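Floor sorting

Floor sorting is a method of arranging paper records in which folders are laid out on the floor of an office or records room before they are placed in cabinets, boxes, or shelves. It is used when the number of folders in a series is larger than the available desk surface can hold, and when the final order of the series has not been fixed. The method is also called floor layout or, in older office manuals, ground filing.

Floor sorting is a temporary arrangement. It differs from floor storage, in which records are kept at ground level for longer periods and which most records handbooks advise against on account of damp, dust, and foot traffic.

Materials

The basic unit is the file folder. Folders used in floor sorting are made of card, pressboard, or plastic sheet. Card folders are light and cheap and can be written on directly. They bend when lifted by one corner and tend to spread at the open side when laid flat. Plastic folders keep their shape better and can be wiped clean, but the glossy types slide over one another and are hard to stack above a height of 13 folders unless the stack is squared at each addition. 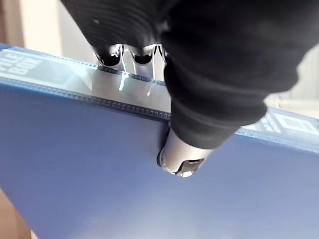 Blue plastic file folder with a translucent strip along its upper edge.

Many plastic folders have a cover of one color and an edge or binding strip of clear or frosted material. Where the strip is a pocket, a paper label can be inserted and read through it. Where it is a plain reinforcement, the label is attached to the outside of the cover. Strips with perforations allow the folder to be placed in a ring binder or on a post. A folder is normally lifted by this reinforced edge, where the material is stiffer, with the second hand supporting the lower side when the contents are heavy.

Color is used in two ways. In a color-by-subject plan, each subject has one color and the folders are separated by color first. In a color-by-year plan, the color changes at the start of each filing year and the subject is shown only by the label. The two plans are not combined within one series. Blue is common as a general-purpose color, and stocks of a single color are often bought in bulk and told apart by label alone.

Other materials include divider cards, removable tape, a location sheet, and weights for card folders in drafty rooms. The Gorkalis layout, described by Korkor Akolgo in a manual for the Tresik records office, adds a corner card to each block of folders so that the direction of reading can be checked from any side of the room. Akolgo's manual takes a series of 931 folders as its worked case. Of these, 711 are treated as active and are laid out in full, and the remainder are represented by divider cards.

Floor surface

The floor should be level, dry, and free of loose grit. Hard floors such as vinyl, sealed concrete, and wood are easy to sweep before work begins, but plastic folders move on them when brushed by a shoe. Carpet holds folders in place and is more comfortable to kneel on. Low, dense carpet is preferred to cut pile, in which the edge of a thin folder can sink and be overlooked.

Carpet tile is widely used in offices and is well suited to the method. The tiles are laid in a grid, either with the pattern of every tile running the same way or with each tile turned a quarter against its neighbors. Striped tiles in several shades of gray hide light soiling and seams. They also provide a straight line against which the edge of a folder can be set, so that rows stay parallel without tape or string.
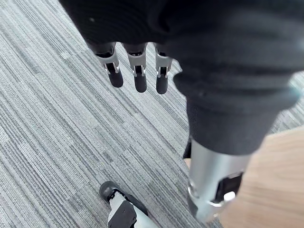 Procedure

The work area is cleared and swept or vacuumed. Chairs on casters are moved out of the area for the whole period of sorting.

A base line is chosen along one wall or along a carpet seam. The first row is set on this line, with all folder edges facing the sorter. A walkway is left after every second row. Tresik practice sets the walkway at 900 millimeters, wide enough for one person to turn and kneel.

Folders are then brought from the source stack one at a time. The label is read, the position is found, and the folder is set down flat. A folder with a missing or doubtful label goes to a holding row, kept apart from the main block – usually beside the door or under a table. Contents are not examined at this stage. Opening folders during layout slows the work and is the main source of misplaced sheets.

When the source stack is used up, each row is read aloud or checked against the location sheet. Rows are collected from the far end toward the base line, and each is placed directly in its box or drawer. A collected row is not set back on the floor.
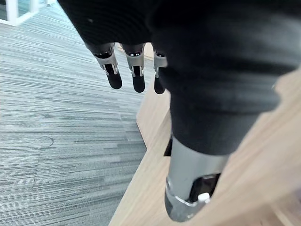 VARIANTS

Block layout. Folders are grouped in rectangular blocks, one block to a letter or number range. This is the most common form and the one used in the Gorkalis layout.

Fan layout. Folders overlap so that only the reinforced edge of each remains in view. It saves floor space and suits plastic folders with label strips. A fan is easily disturbed, and on hard floors it is limited to short runs.

Ladder layout. Single folders are set in one long column with a walkway on either side. Ladder layout is used in corridors and narrow rooms. Augustina Ackah, in a survey of small offices issued under the title Baidoo, found it slower than block layout for mixed series and equal to it where the folders were already in partial order.

Handling and posture

Floor sorting involves repeated bending and kneeling. Manuals recommend a kneeling pad on hard floors and a change of task at regular intervals. Folders at the center of a block are reached from the nearest walkway, with one hand on the floor for support.
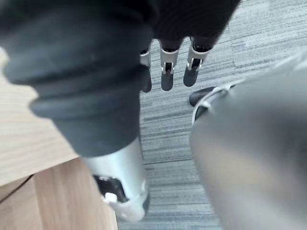

Thick folders are carried singly, and thin ones in small stacks held at both ends. Where two people work together, one reads labels at the source stack and the other sets the folders down, and the roles are exchanged at the end of each row.

Limitations

The method takes up the room for as long as the layout stands, and it cannot be used where the floor is part of an exit route. Confidential series need a room that can be locked. Records in poor condition are sorted on tables or trays.

See also

Filing cabinet
File folder
Carpet tile
Records management

References

Akolgo, Korkor. Layout and Collection of Paper Series. Tresik records office. Revised June edition.
Ackah, Augustina. Baidoo: Filing Methods in Small Offices. Fodach. Retrieved 31/10/2019.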